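Getting Ink Off a Painted Wall: Which Tricks Are Worth Your Time

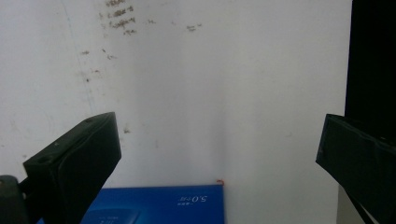
Photo: Margus Venckus / Zutcombe Home Pages

Every tips page has a cure for writing on a wall, and most of them promise the mark will vanish in seconds. I have my doubts. I have tried most of the famous ones on flat white paint, the kind that shows everything, and the paint usually gives up before the ink does.

Dark scribbles near the top of a white wall, with specks and smudges trailing down below them, are really two jobs. Specks and smudges are often just dirt, so start there. Use a soft white cloth, lukewarm water and one drop of dish soap. Wring the cloth until it barely feels damp and dab. Dry the spot with a second cloth and leave it alone until the next day. Damp paint looks darker than dry paint, and plenty of people keep rubbing at a mark that has already gone.

If you don't know what made the writing, assume the worst. Pencil comes off with a clean white eraser, used lightly. Ballpoint may fade with rubbing alcohol on a cotton swab. Permanent marker may fade too, or it may turn into a gray cloud three times the size of the original. Test low down behind a door first.

Now for the favorites.

Toothpaste. It is a mild abrasive with mint in it. On matte paint it leaves a shiny patch that catches the light from across the room, and I would take the scribble over that.

Hair spray. This one dates from when hair spray was mostly alcohol. Many cans now leave a sticky film, and then you have that to wash off as well.

Melamine sponge. It works, in the sense that very fine sandpaper works. Two light passes, then stop and look from the side. If the sheen has changed, you are sanding your paint.

Baking soda paste. Slower than toothpaste, same result, more to sweep up.

Austra Mets, who painted rental apartments in Curnitz for years, wrote to tell me I was too hard on the sponge. Her view is that a shiny patch doesn't matter if you plan to paint over it anyway. Fair enough, but then why scrub at all?

Painting over is where I usually end up, and even that has a catch. Ordinary wall paint will not reliably hold back ink. It can look fine in the evening and show a brownish ghost a week later. Put a stain-blocking primer over the writing first, let it dry for as long as the can says, and then paint. For a small patch, use a mini roller and feather the edges out. A brush leaves strokes you'll see every morning.

Check for a crease or seam line in the wall while you are there. Keep water away from it. If there is joint tape underneath, soaking can lift it, and then your cleaning job is a plastering job. Run a fingertip down the line, and if it feels raised or soft, fix that before you open any paint.

Touch-up paint from the original can is supposed to match. Mine was from March of the year before and it didn't – white fades and yellows like everything else. If the patch stands out, paint the whole wall from corner to corner.

Last updated 5 August 2023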